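Two Grippers, One Pile of Shoes

14 shares | 6 comments

June has been gripper month at our bench in Drudevstead, and I have had more fun than I probably should admit. We've been putting two hand-held grippers through the same set of household pickups, the Brernar with its wide parallel fingers and the slimmer Pärn, and Gintarė Liepiņa has been logging every single grab on the Grikmont controller. We're at over 3,000 now!

The Pärn is lovely with small stuff (pens, spoons, keys) and closes so smoothly that you forget you're holding a tool. But it opens to only 80 millimeters, and once we moved on to footwear it started to struggle. A big heel just doesn't fit between the fingers, so you end up pinching fabric and hoping. The Brernar is heavier, and my wrist knows it after 20 minutes, but it gives you so much more room to come in at an odd angle.

Shoes turn out to be a wonderful test — soft in one place, stiff in the next, and no two pairs want to be held the same way. Gintarė likes going for the yellow pull tab on the heel of the navy sneaker, while I keep coming back to the little lavender sandal, where the strap arches up and leaves an open loop you can get a finger through. Foam pads are the next thing on my list. Both of ours have frayed at the edges, and I want to try a denser foam before we start on the bigger boots. If you have a favorite pad material, please write in and tell us what it is and how you glue it on.

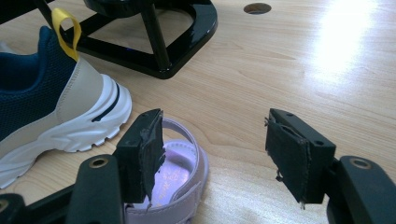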